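Textile Care 2, Handout 6: Mesh Laundry Bags
Hagedorn course pack, revised July
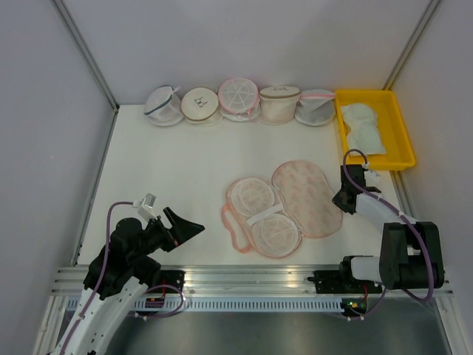 Last session covered sorting by fiber and color. Sorting alone does not protect small or delicate items from hooks, zippers and the edge of the drum, so we now move on to bags.

Types to know

Flat bag. Two layers of mesh with a zipper. Use for blouses, tights, thin knits. Stores folded in a tray or drawer.

Drum bag. Round, with a lid and side wall. Holds its shape better than a flat bag. Use for socks, underwear and small baby items.

Bra bag. Some of these open out into two lobes joined in the middle, so the outline looks like a peanut. Set the cups into the round part, tuck the straps in, fold over and zip. Many have a loop handle for hanging.

Trim color (pink, tan, dark blue) has nothing to do with the wash program. In the Cirnach workroom we use it only to tell one person's load from another's.

Filling

Fill to half, two-thirds at most. A packed bag does not rinse well and the items come out creased. Close all hooks first. Turn printed items inside out. Run the zipper to the end and tuck the pull under its cover if there is one.

Do not put one full bag in the machine alone. It can throw the load off balance. Add towels of similar color or a second bag.

Worksheet problem

The Resholm laundry logged 2,506 bagged items in one term. Roughly 2,000 were socks and underwear. If a drum bag takes 15 of these, how many bag fills is that? Round up.

After washing

Empty bags right away. Pick lint out of the zipper teeth. Hang bags open by the loop, or stand drum bags with the lid unzipped, until fully dry. Check seams for holes. A bag with a torn seam goes in the repair box, not back on the shelf.

Reading for next time: Cekport manual, section on spin speeds.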